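### 3.2 Table surfaces and curtains

The Danley rooms were fitted with white tables and pale curtains in January. Both were cleaned on the same schedule, and tabletops were wiped with a damp cloth every 11 days. We inspected the tops for marks under normal room lighting and did not use magnification.

Most of the wear was light. Scuffs were diffuse and hard to trace to a single event, while scratches were short and easy to locate. Loose matter was recorded separately from marks, as it could be removed by hand. A white matte top with gray scuffs, a smudge and a short dark curved fiber near its back edge is shown in Figure 2.

Curtain hems were harder to assess. Where the cloth hangs close to a table, the folds put the lower edge in shadow – a problem also met in the Pemov rooms. We therefore left hem soiling out of the scores and noted only how the folds fell.

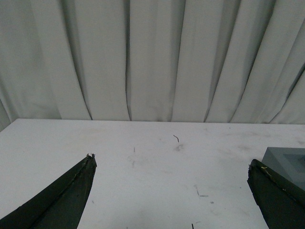 *R. Sutherland, research assistant, interior materials*

**Figure 2.** White tabletop with faint scuffs and small debris. The curtain behind it hangs in loose folds, those on the right leaning diagonally.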